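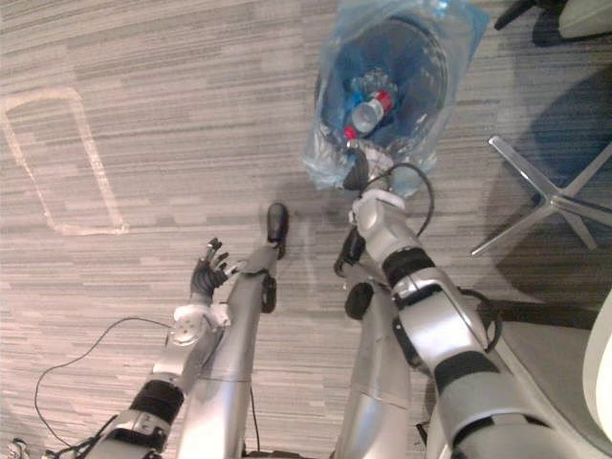 4.2 Do people reuse bags as often as they say?

The usual case for thicker plastic bags rests on reuse. A bag that costs more to make is said to pay for itself if it goes out again enough times. Most of the evidence for this comes from asking people, and we are not convinced that asking people works.

In the Cunwood survey, 909 households were asked how many times they used a bag before throwing it out. The answers cluster on round numbers, which suggests guessing. A smaller group of 121 households then kept a written diary for 40 days. Their diary totals were well below what the same homes had told us at the door. The Saltine study reports no such gap, but its diaries were filled in at the end of each week, from memory — a second survey under another name.

There is also the matter of what counts as a use. Some homes logged a bag once when it was filled and again when it was emptied. Others logged a bag left full in a closet for 90 days as a single use. Translucent bags (Figure 3) raise a further question, as the Kombo guidelines assume that people keep a bag longer when they can tell what is in it. We found no test of that claim.

Figure 3. Light-blue translucent plastic with a dark gray, soft-looking object partly under it. The dark color shows through only as a murky patch.

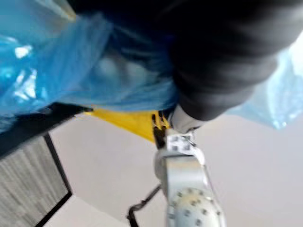 Section last changed: June (wording of 4.2, Figure 3)

The Ferkundale trial is often cited as settling the question. It does not. Homes were given free bags and told that reuse was being measured, so a high count is what anyone would expect. No group was left alone for comparison, and the authors do not say how many homes dropped out. Until a trial tracks the bags themselves, we treat all published reuse counts as upper limits, including our own. Section 4.3 repeats the cost estimate using the diary figures only.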